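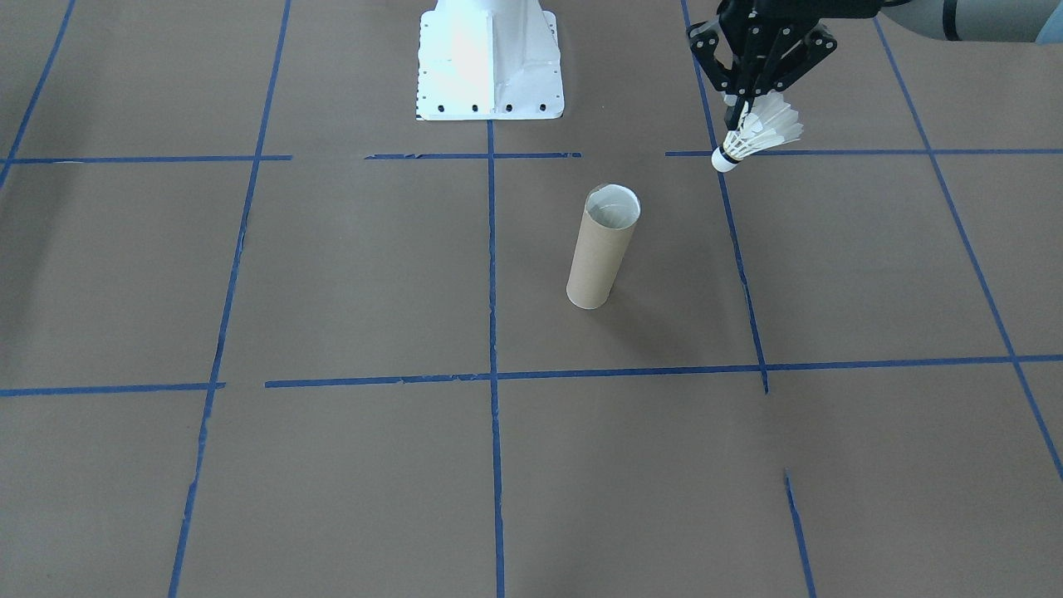
Notes pour l'intervention « Ranger un club de badminton », journée des clubs de Hadham, février
Durée prévue : vingt minutes, puis les questions

Ouverture (debout, sans diapositive)

Bonjour à toutes et à tous. Je remercie les organisateurs de m'avoir invité. Le français n'est pas ma première langue, alors je vais lire un peu mes notes et parler lentement. Si un mot n'est pas clair, levez la main, je le dirai autrement.

Je m'occupe du matériel dans le club de Voratholm depuis plusieurs saisons. Je ne suis pas entraîneur et je joue assez mal en double. Mon sujet est le volant : comment on l'achète, comment on le garde, et comment on décide qu'il est fini.

(Boire. Demander qui, dans la salle, joue avec des volants en plumes. Attendre les mains.)

Partie 1. L'achat

Dans notre club, le volant est la plus grande dépense après la location de la salle. Pendant longtemps nous avons acheté au dernier moment, quand l'armoire était vide. Nous avons donc payé le prix fort, et parfois nous avons reçu une vitesse qui ne convenait pas à notre gymnase.

Maintenant nous commandons deux fois par saison. La première commande est de 300 volants en plumes, la deuxième de 200. Pour les enfants débutants nous prenons des volants en nylon, et 50 suffisent pour toute l'année.

Parler ici de la vitesse. Elle dépend de la température et de l'altitude. Quand il fait froid, l'air est plus dense et le volant va moins loin ; il faut alors choisir un volant plus rapide. Notre gymnase est mal chauffé jusqu'au mois de mars. C'est pourquoi la commande d'hiver et la commande de printemps ne sont pas identiques.

Rappeler le test : on se place sur la ligne de fond, on frappe par en dessous, à pleine force, vers le haut et parallèlement aux lignes de côté. On regarde où le volant tombe de l'autre côté. Faire le geste, mais sans raquette (la dernière fois j'ai touché le micro).

Partie 2. La conservation

Les plumes sont une matière naturelle. Si elles sont trop sèches, elles cassent au premier smash. Je garde les tubes debout, fermés, loin du radiateur. Dans l'ancien local, l'armoire était collée contre la chaudière et nous avons perdu beaucoup de volants presque neufs. Le déménagement de l'armoire n'a rien coûté, seulement une matinée et un mal de dos.

Certains joueurs passent leurs volants à la vapeur la veille d'un match. Je le fais aussi : quelques secondes au-dessus de la bouilloire, le tube ouvert des deux côtés, ensuite on laisse reposer la nuit. Ne pas insister trop sur ce point, les avis sont différents et on me posera la question de toute façon.

Partie 3. Le tri

C'est la partie la plus longue. Ralentir.

Après chaque entraînement, les volants reviennent dans trois bacs. Le premier bac est pour le match : les plumes sont entières et la trajectoire est droite. Le deuxième est pour l'entraînement, on accepte une plume un peu abîmée. Le troisième est pour les exercices de multivolants, où l'entraîneur lance vite et où la qualité compte moins. Il nous faut 100 volants dans ce dernier bac pour une bonne séance.

Au début, chacun triait à sa manière. Les adultes gardaient le meilleur pour eux et les jeunes recevaient les restes, ce qui a créé des disputes. Nous avons donc écrit la règle sur une feuille, à l'intérieur de la porte. Elle tient en quatre lignes. Je peux l'envoyer à ceux qui la veulent.

Un mot sur le registre. Nous avons essayé le tableur Okix, mais les entraîneurs ne l'ouvraient jamais depuis leur téléphone. Nous sommes revenus au cahier avec un stylo attaché par une ficelle. Chaque entraîneur note les tubes qu'il ouvre. À la fin du mois je recopie tout chez moi.

(Si je suis en retard, sauter le paragraphe suivant.)

Que faire des volants morts ? L'école Hiebert en prend une partie pour les cours d'arts plastiques. Le reste part à la poubelle, et je n'en suis pas content. Si un club dans cette salle a trouvé une meilleure solution, je voudrais bien l'entendre.

Questions probables

Plumes ou nylon pour les loisirs ? Répondre : nylon en semaine, plumes pour les tournois internes.
Faut-il faire payer les volants aux joueurs ? Chez nous ils sont compris dans la cotisation, sauf pour les matchs libres.
Le prix exact ? Ne pas donner de chiffre, il change à chaque commande.

Laisser le cahier sur la table près de la sortie et le reprendre avant 18 heures, quand la salle ferme.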